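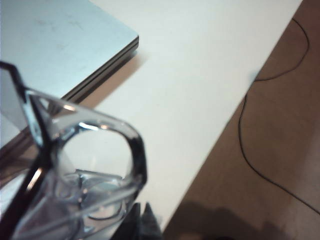

Workshop notebook, Stismont, Room 14
February 2018
Entered by: Sosina Tesfamariam
Also for: G. Chowdary, M. Hailu

Subject: Clearing and wiping down of the white desks.

The desk with the gray divider was treated first. The silver Dell laptop was kept on the desk with its lid closed. The white sticker with red lettering, toward one corner of the lid, is to be left in place until Mr. Hailu has checked the equipment register. Register entry 746 may refer to this unit; not confirmed.

The lid has a few faint scuffs and smudges. A soft cloth is to be used on it, slightly damp, with no spray applied directly. The tabletop may be cleaned with the ordinary Narnalov solution.

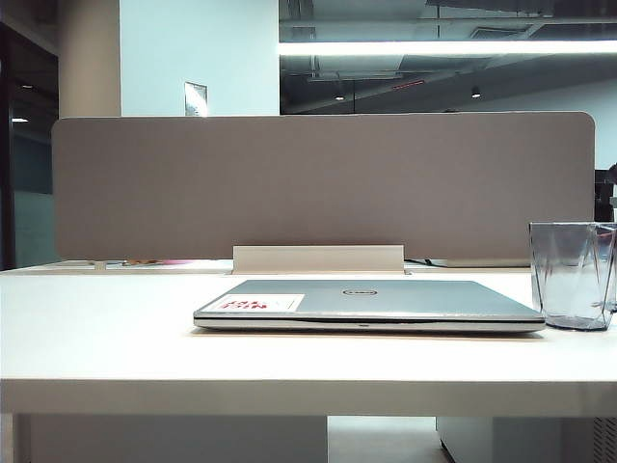

Drinking glasses are not to stand beside equipment overnight. Colleagues are asked to return them to the kitchen cupboard at the end of the day. Mr. Kassa has requested that this be added to the room rules, and I have no objection.

The divider fabric was brushed by hand. The bracket at the back of the desk should be checked for tightness before the panel is moved again. Hex key is in drawer 13.

Thin black cable on the floor near the desk edge: to be coiled and tied. Ms. Manalastas to advise whether it is still required.

Outstanding: second bottle of solution; replacement cloths; reply from Tóth regarding the spare brackets, now expected in May.

S.T.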